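The Bottles on the White Table
By Valquíria Pacheco

Uzma Butt keeps her empties. By July she had 71 of them in the workroom at Donbridge, mostly small plastic bottles and tubes, and the long table was full again.

The group meets on Fridays and sorts by hand. Caps go in one box, anything with a label still on it in another. Clear plastic is kept apart from white.

"The necks are the slow part," Butt says. "The ridges hold on to everything."

Marcelino Prado joined in the spring and took over the tubes. He stands them up at one end before he starts, and he likes to finish a row before lunch.

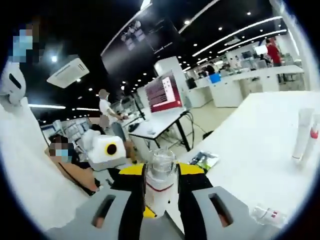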